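Compost tea on tomatoes, worth the work?

dilek_d
I grow tomatoes near Vallatport, 16 plants. Since April I have given compost tea to six of them. I see no difference in the leaves. Is my dose too weak?

Schwerdtfeger
The dose is fine. Tea has very little nitrogen. Put the solid compost on the soil and forget the bucket.

jutell13
I don't agree - mine grew better with it. But my soil is sandy.
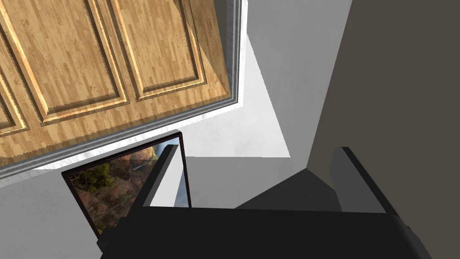
Cabinet render, wood doors and pale trim

Schwerdtfeger
Did you keep some plants without tea?

jutell13
No, I did not.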